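Search reviews
Type and press enter

The Cistell ceiling kit, three weeks in

By Cremilda Lins
5/3/22

I have wanted to write about lights for ages and kept putting it off, because who gets excited about a lighting kit? Me, apparently. I've been boring everyone I know with this one since February, so it's only fair that you get a turn.

Some background first. I rent a long, low workroom behind the Sales bakery, where I cut patterns, mend chairs and let friends come in and use the bench when they need it. It has a tall window on one side and another that looks out on trees. For two winters I worked under a pair of old tubes that buzzed like a trapped wasp and made every colour look like weak tea. I once matched a navy thread to a black coat in there and only found out on the bus home. Something had to change.

What you get

The Cistell kit is sold as a full set for a small workspace. You get two long fluorescent fittings, two small round spotlights, the brackets and clips, a reel of thin cable and a bag of fixings with spares. I do love a spare! The leaflet is printed on decent paper and the drawings make sense, though the order of steps is odd: it tells you to fit the clips on page two and where to put them on page five. Read it all the way through before you get the ladder out. I didn't, and moved one clip twice.

I paid 300 for the set, which made me wince a bit. You can get a bare fitting for far less. But I'd tried that road already with a Dullix batten from the market, and it hummed worse than the ones it was meant to replace, so I was ready to spend more once and be done.

Putting it up

My electrician did all the wiring, and please have yours do the same. The fixing part I did myself over two evenings with a borrowed ladder. The ceiling is white corrugated sheet, so I was dreading it (ribs everywhere, nothing flat where you want it flat), but the brackets have slotted holes and you can slide them along a fair way before tightening up. That one detail saved me hours. I'd assumed I would need to put battens up first and I didn't need a single one.

The spotlights were fiddlier. Each has a little collar that twists and then clicks, and it takes a firm hand to get to the click. With your arms over your head this is not much fun. I went to bed with a stiff neck and a very nice feeling of having done something.

Cable is the one place where Cistell has been a little mean. It reached, just, but I had to let it run at a slant across the ceiling when I'd have liked it tucked neatly along a rib. Another metre on the reel would have sorted it. I've stopped noticing now, but if you are a tidy sort of person, buy extra before you start.

How it is to work under

Oh, it's lovely. The tubes in the set are marked 4,000 on the box, which is the whiteness of the light, neither candle-yellow nor that harsh dentist blue. I can see the grain on pale wood. I can see chalk on cream wool! There's no hum that I can hear, even with the radio off, and they come on straight away on a cold morning.

What I hadn't expected was how much I'd like having two long lights set apart from each other. With the old ones I was always standing in my own shadow, leaning over the bench with my head blocking the very bit I wanted to look at.
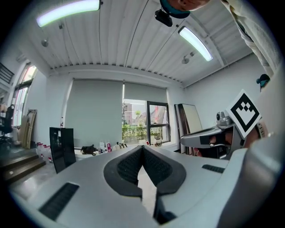
Now I can bend right in over whatever I'm doing and still see my fingers properly, and so can the person opposite, so there's a lot less "can you shift over a bit" than there used to be. Close handwork is where you feel it most. I did a whole evening of tiny brass screws last week and came home without a headache.

I will say one of the tubes has a very slight green tint compared with the other. It's the sort of thing you only spot if you look straight up at them, and it doesn't bother me on the bench, but for a kit at this price I'd like the pair to match. I've written to ask for a swap and will add a note when I hear back.

The spotlights I use less. They are handy at the end of the day when I'm sweeping up and don't want everything blazing, and they'd be good over a shelf or a sink. If Cistell sold the long fittings on their own for a bit less, I'd have been just as happy.

Compared with the Fleneo

A friend has the Fleneo set in her garage, so I went and stood under it for a while with a bag of fabric scraps. It's a good light, slightly warmer, and it comes with a pull cord, which I envy. But the fittings are bulkier and the brackets are fixed, so on a ribbed ceiling like mine it would have been a real struggle. On flat plaster I might well have gone the other way.

Would I buy it again? Yes, tomorrow. I'd order more cable, read page five first and do the spotlights in the morning when my arms are fresh. Next job is the dark window frames, which I'm hoping the bakery will let me paint white.

Share 20
988 views
Leave a comment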